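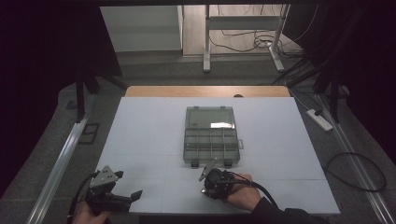
The grey organizer box on the gridded board, latches toward the front.

Sorting Day at Stemia: The Little Box Gets Its Turn
Posted April 19, 2025

I've been looking forward to this page for weeks! If you've followed the Stemia supply shelf for any length of time, you know we finished the big stuff first: the tall bins, the rolls of fabric, the yarn that had taken over the Lemberg closet. Small things always get pushed to the end, and by small things I mean eyelets, jump rings, snap halves, safety pins and every button that ever fell off a donated coat.

So this gallery is all about compartment boxes and the table we sort on, plus everything I've picked up about getting tiny things to stay where you put them. It's a short gallery with a lot of talking in between (sorry, I get going on this subject).

I love this style of box. One long side is a single wide well with no walls in it at all, and the other side is broken up into cells, a row of four and then a row of larger ones. You get the roomy part and the fussy part in one box. The wide well is going to be for tools and anything long – the snap pliers, the seam ripper, the good tweezers, a folded tape measure. The row of four is for the things we reach for constantly, and the larger cells will take whatever comes in handfuls.

The see-through plastic matters more than I expected. We had solid-colored boxes for years, and every single one had a paper label that was wrong. Somebody would run out of brass eyelets, fill the cell with silver ones, and leave the label alone. With translucent plastic you can pick the box up, tip it toward the window and know what you have. I still label, but now the label goes on the end of the box and only says the family: Closures, Beading, Sewing Notions.

A word about latches, too. Always test them before you fill anything! Open and close them a dozen times with your thumbs. If one feels soft, use that box for felt scraps and find another one for beads. I learned that on the stairs at Lemberg with a full box of seed beads under my arm, and we're still finding them in the carpet.

The board is my other favorite thing. It's pale and smooth, with faint lines that split it into rectangles, and it lives on top of the wooden table whenever we do small parts. Dark beads and black snaps show up beautifully against it. The clear ones are harder, I'll admit. I like to give each rectangle a job while sorting: one for keepers, one for pairs missing a half, one for broken, one for "what is this?" That last rectangle is everybody's favorite and it fills up fast. 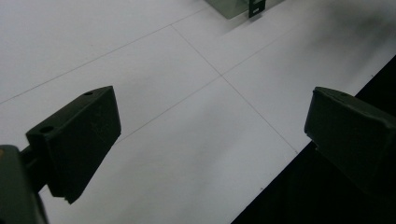
and once the rectangles have filled up, you stop and look before you put anything away. This is the step I used to skip. I'd sort straight into the box, cell by cell, and halfway through I'd discover that I had far more snaps than hooks and the snaps were sitting in the tiniest cell. Now everything gets its pile first. You can see which pile is biggest, and that pile gets the biggest cell. So simple, and it saves pouring things back and forth all afternoon.

A few more habits that have worked for us:

Start with the largest pieces. Pull those out of the heap and it shrinks right away, which is a great feeling when you're facing a coffee can of mixed hardware.

Fill cells to two thirds at the most. You need room to get a fingertip in. If a cell is packed to the top, a few pieces will hop over the wall as soon as the box gets carried anywhere.

Leave one cell open. I know, it hurts to waste it! But something new always comes in, and a spare cell means you don't have to mix two kinds together and promise yourself you'll fix it later.

Keep sets in tiny bags inside the cell. Snaps are the main offender. A socket with no stud is useless to anybody, so I match them on the board and bag them together.

Turn on another light. We have a clip lamp from the old Camargo room that swings low over the table, and it makes silver and nickel look like two different colors, as they should.

For anyone setting up a shelf of their own, I'd start with 2 boxes of the same kind so they stack. Ours at Nasthorpe ended up being four different brands with four different footprints, and that shelf leans like a tired fence. Matching boxes slide in and out nicely, and kids can put them back without help.

The coffee cans are next. There's a whole row of them under the window, and one rattles in a way that makes me think it's nothing but thimbles. I can't wait to pour it out. If you have a favorite use for the long open well in a box like this, please leave it in the comments – I've seen people keep paintbrushes in theirs, and one reader uses hers for crochet hooks arranged by size, and now I'm tempted to start a second box just for that.

Sorting hours at Lemberg are the same as usual through the end of April. Bring a jar of mixed anything and we'll find you a rectangle.

Recent galleries
Yarn Out, Shelves In: The Lemberg Closet
Camargo Room, Before the Paint
Buttons by Color (953 of Them!)
Nasthorpe Shelf, Part 2
16 Jars and What Was in Them
Ribbon Spools on a Curtain Rod
8 Ways to Store Embroidery Floss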